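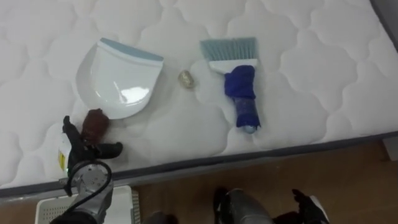 Nilex has opened orders for Zolell, a software and training package that teaches two-armed robots to clean and turn round a bedroom between guests. The package covers bed surfaces, floors beside the bed and small litter, and it is sold to operators of serviced flats, student residences and short-stay lets. Zolell works with ordinary household tools. A robot running it uses the same sort of dustpan and hand brush that a cleaner would take out of the cupboard, and the brush can have its handle wrapped in cloth to give the fingers more to close on. The first release deals with dry litter on a mattress, such as a crumpled ball of gold foil, along with crumbs, hair and paper scraps.

The package is available from September to customers in the United Kingdom and Ireland. Orders placed before then will be fitted in the order they are received.

## What is included

Zolell is supplied as a licence for one robot, with the following:

- the task library, with 19 bedroom tasks at launch
- a set-up visit lasting one working day
- a tablet application for starting, pausing and checking jobs
- 4 remote training sessions for site staff
- software updates for the length of the licence

The robot itself is not included. Zolell runs on two-armed machines with fingered hands, and Nilex will confirm whether a customer's model is suitable before taking payment. Customers who do not own a robot can rent one through Luvport, the equipment hire firm, under a separate agreement. Luvport is responsible for delivery, insurance and repairs on rented machines.

## Why bedrooms

Nilex began with kitchens and moved to bedrooms after talking to letting companies about where their cleaning hours went. Kitchens vary a great deal from one property to the next. Bedrooms vary less, and the largest object in the room is nearly always in the same place.

"A mattress is a difficult thing to clean with a robot," said Zineb Samir, head of product at Nilex. "It gives when you press it, the quilting catches the bristles, and a small piece of rubbish will roll into a dip and stay there. We spent more time on that than on anything else in the library. If the hand presses too hard the litter sinks in, and if it presses too lightly the brush passes over the top."

The training data for the bed tasks consists of 1,934 demonstrations recorded by Nilex operators in furnished rooms. Each demonstration was checked by a second person before it was used. Recordings in which the brush left the mattress edge or the dustpan tipped over were kept separately and used to teach recovery moves, including setting the dustpan down and starting the stroke again.
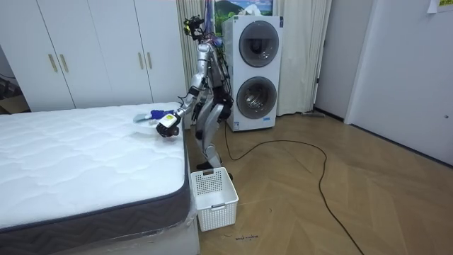 Site staff remain in charge of the room. A job is started from the tablet by someone who has looked in and confirmed that bedding has been removed and that pets and people are out of the way. The robot stops if a person comes within its working area and will not restart until the job is confirmed again on the tablet.

## Trial at serviced flats

Zolell has been on trial with Siddiqui, an operator of serviced flats, over a period of 16 weeks. The trial used one robot, moved between flats on the same floor of one building, and ran during the late morning when rooms were being changed over.

Ismail Gaber, operations manager at Siddiqui, said the robot was slower than a member of staff but could be left to work on the bed while the same member of staff did the bathroom.

"We didn't take anyone off the rota," he said. "What changed was the order of the work. The cleaner strips the bed, starts the robot and goes next door to do the bathroom. When they come back they look over the mattress and put the clean linen on. On a Sunday, when most of our guests leave, that helped."

Mr Gaber said there were faults in the early part of the trial. The robot had trouble with mattresses pushed tight against a wall, where it could not reach the far side, and it sometimes reported a job as finished with hair still in the stitching. Nilex changed the finishing check during the trial so that the robot looks at the surface again from a second position before it closes the job. The limit on reach remains. Beds need clear floor on at least one long side and at the foot.

## Limits of the first release

Nilex is publishing the following limits so that buyers can judge whether the package suits their rooms.

- Zolell does not handle liquids, stains or wet waste.
- It does not strip or make beds.
- Broken glass and sharp objects are outside its scope. The robot is set to stop and alert staff if it recognises them, but staff should check before starting a job.
- Bunk beds and cots are not supported.
- Cables and loose rugs should be moved off the robot's route.

Rhys Trevaskis, who leads field installation, said the set-up visit was mainly spent on the rooms. "We walk through each type of room with the customer, mark where the robot will stand and where the tools will be kept," he said. "A dustpan that is put back in a different place every time will slow the job down. A plain basket at the foot of the bed is good enough."

## Tools

Customers may use their own dustpans and brushes. Nilex recommends a brush with soft bristles and a dustpan with a light-coloured scoop, which makes dark litter easier for the cameras to pick out. Thin handles should be wrapped with cloth or grip tape. A list of tool sizes that have been tested is in the customer handbook, and Nilex will test others on request during the set-up visit.

## Prices and ordering

Zolell is licensed by the year, with a lower rate for customers who run more than one robot at the same address. Written quotations are free and are normally sent within two working days. Customers may cancel within the first month after set-up and pay only for the visit.

Demonstrations can be booked at the Nilex showroom, where visitors may bring their own cleaning tools and see them used. Sessions start at 10 a.m. and last an hour.

## About Nilex

Nilex develops task software for robots working in homes and rented accommodation. The company sells directly to property operators and does not make robots.

**Press enquiries:** Nesrin Keskin, Nilex press office

**Sales and demonstrations:** Fouad Soliman, Nilex customer team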